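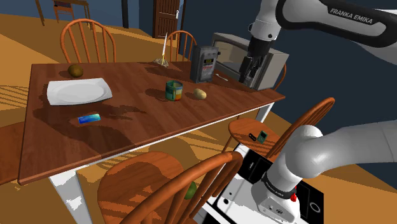 When will the allotment water be turned back on?
The site agent has promised the first week of April, provided the new stopcock by the Honwood Lane gate passes its pressure test. Until then please carry on using the butts, and do leave a little for whoever comes after you.

Honwood Lane Allotment Society
Minutes of the spring general meeting, held in the back room at half past seven

Welcome and apologies
The chair opened by thanking everyone for turning out on such a filthy evening, and especially those who had walked up from the bottom plots with torches. Apologies were received from plots 4, 17 and 31, and from the Visser family, who are moving house this month but are very much keeping their plot and wanted everybody to know it.

Minutes of the last meeting
Agreed as a fair record, with one small correction. The broad beans that did so well at the autumn show were from plot 12 and not plot 21, and the secretary is sorry for the muddle, which has apparently caused some teasing over the fence.

Water
A long discussion, as was only to be expected. The old pipe gave way in two places over the winter and the repair has come in at £191, which members felt was very decent considering the digging involved. It was agreed to pay it from the general fund. Plot 9 asked whether a second tap could be put in at the top end while the trench was still open. There was a good deal of sympathy for this (it is a long way with two full cans!) and the chair will ask for a price before the trench is filled in. 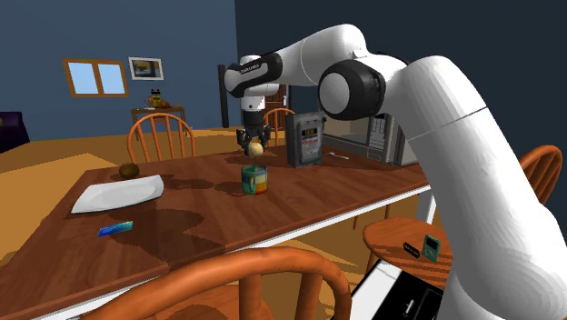
Minutes taken and written up by Refilwe Oosthuizen, Secretary

Seed and compost order
The joint order with Flarkora goes in at the end of the month. So far 80 bags of compost have been asked for, and if we can get to 121 the delivery is free, so do please have a word with your neighbours, or with your sister, or with anybody at all who has a window box. Seed potatoes are in the shed now, chitting nicely in their trays under the window, and can be collected on any open morning. Please bring your own bag and sign the sheet on the door.

Fleece
Plot 26 had tried the Piltex fleece over early carrots last year and was kind enough to bring a piece along for people to handle. General opinion was that it was a bit dearer than the usual stuff but had come through the gales remarkably well. Members who would like to share a roll should put their names down with the secretary.

Bonfires
A gentle reminder that fires are not to be lit before dusk, and not at all when the wind is blowing towards the bungalows. One of the residents had written a very civil letter on the subject, which was read out, and the chair will write back just as civilly.

Open day
There was real warmth for holding it again. Teas went so well last time that we ran out of scones before three o'clock, so more bakers would be very welcome. The plant stall will go by the gate, and the children's sunflower table next to it. Plot 14 has offered the gazebo again, now mended.

Any other business
The waiting list stands at 3. Somebody has left a good pair of secateurs with red handles in the communal shed and they are hanging on the hook behind the door. The bottom gate is sticking and wants a lift as well as a push.

The meeting closed at ten past nine, and several members stayed on to swap dahlia tubers.

Comments

plot9_jean: Thank you for writing this up so fully, Refilwe. Fingers crossed for that second tap, my shoulders are begging for it.

Mallow: Those are my secateurs! I've been hunting for them since the leeks came up. Will fetch them at the weekend.

Tom on 22: Put me down for four bags of compost please, and I'll happily go halves on a roll of fleece if anyone's short of a partner.

Contact the secretary | © Honwood Lane Allotment Society | Back to top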